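Grollham roll-up drying rack, three months on
Reviewed by Subira Mwakyusa, May 2, 2026

I bought the Grollham rack when our old plastic drainer cracked. It is a row of steel bars that unrolls over the sink, and it stores in a drawer. I paid full price from Skirkham, who delivered it in 3 days.

The kitchen is small and two of us cook, so worktop space matters more to me than how many plates a rack will hold. The old drainer was always in the way of the kettle.
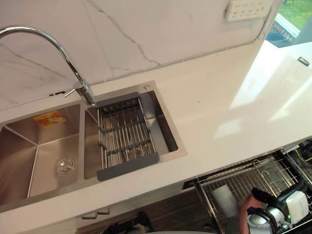 Measure your sink before ordering. Grollham sells two lengths and I took the longer, at 53 cm. The shorter one would have dropped into the bowl at my mum's.

Daily use
Mugs, bowls and chopping boards are fine. Plates have to lie flat or lean on something, so a full dinner for four needs two goes. Wine glasses wobble and I dry those by hand. It took a full casserole dish without bending, and I rinse salad on it most days.

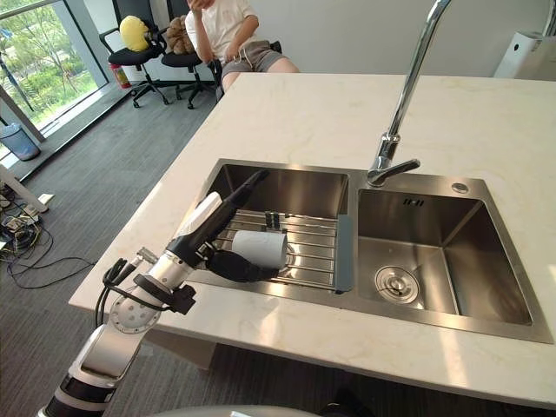
Cleaning
Hot soapy water and an old toothbrush. We have hard water and the bars go cloudy after around a week. Vinegar shifts it. The end strips collect gunk underneath, and that is my main complaint.

Compared with the Wavgate
My sister has the Wavgate, which costs less. Its bars are further apart and teaspoons fall through. 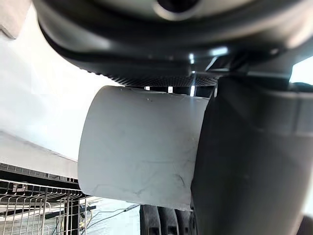
She still likes it for baking trays. I wouldn't swap.

Four out of five. One mark off for the end strips.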